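Skisgate Will Keep Its Paper Sign-Up Sheet, After All

The Skisgate town pool will go back to taking lane reservations on paper in June, ending a 14-month experiment with an online booking system that most swimmers regarded as a kind of second sport.

The town council voted Sunday evening to drop the Venow booking app and return to the clipboard that hung by the locker room door for as long as anyone at the meeting could remember. The clipboard was not present for the vote. It had been put in a drawer when the app arrived and has been located.

Under the app, swimmers could claim a lane two days ahead, beginning at 6 a.m. By 6:01 the morning lanes were gone, often to people who did not swim in them. The council heard that one lane had been reserved every weekday through the winter by an account named "Test," which never showed up and was never late canceling. 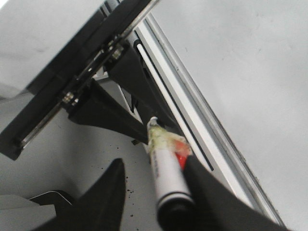 Ľubica Malý told the council she had set an alarm for 5:55 a.m. so she could book a lane for 6:30 a.m. two days later, and that by the time the lane came around she was too tired to use it. She asked whether the town could simply let people walk in and see who was there. The council took this under advisement and then, after a short recess, more or less adopted it.

The new rules fit on a single page, down from the app's help section, which ran to 60 entries and included one on how to find the help section. Swimmers may write their names down for the same day only. A name not claimed within ten minutes may be crossed out by the next person in line, who is asked to do it "in a neighborly way." An amendment to define neighborly failed for lack of a second.

Not everyone was pleased. Szabolcs Nyitrai, who swims in the afternoons, argued that the paper system had favored people with time on their hands and a willingness to stand in a hallway in flip-flops. He noted that the last paper sheet had been dominated by a handful of morning regulars who wrote their names in very large letters. He was reminded that he had been one of them. He said that was how he knew.

The town received 223 written comments before the vote, a record for any matter not involving parking. Most favored paper. Several favored the app in principle but asked that it be replaced with a different app. One proposed a bell, and gave no further details.

Seltora, the contractor that runs the pool's front desk, offered a compromise: keep the app but have staff print the day's reservations every morning and post them by the door. Council members pointed out that this was a paper sheet with an app attached, and the offer was withdrawn before anyone could put a price on it.

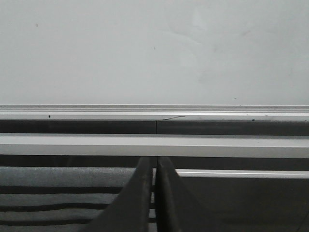
Money came up late, as it tends to in Skisgate. The town paid Venow by the month, and the contract can be ended with one billing cycle's notice, so the savings begin this summer and will go toward the pool's heater, which has its own following. The heater's supporters spoke at length. One of them wanted the whole lane schedule up on a large board where people could argue over it together, and it is easy enough to see the appeal of a pale, smooth expanse with a metal rail running straight along beneath it and no password. The council preferred the clipboard, on the grounds that it already owned one.

That left the question of a pencil or a pen. Pencil was said to invite erasures. Pen was said to invite arguments, and also to run when handled by people who have just gotten out of a pool. The matter was referred to the recreation office, which is expected to buy both.

Kováčik, the café across the parking lot, has said it will open at 6 a.m. once the change takes effect, in expectation of a line. Lane reservations already made through the app will be honored until the end of May, including those belonging to Test.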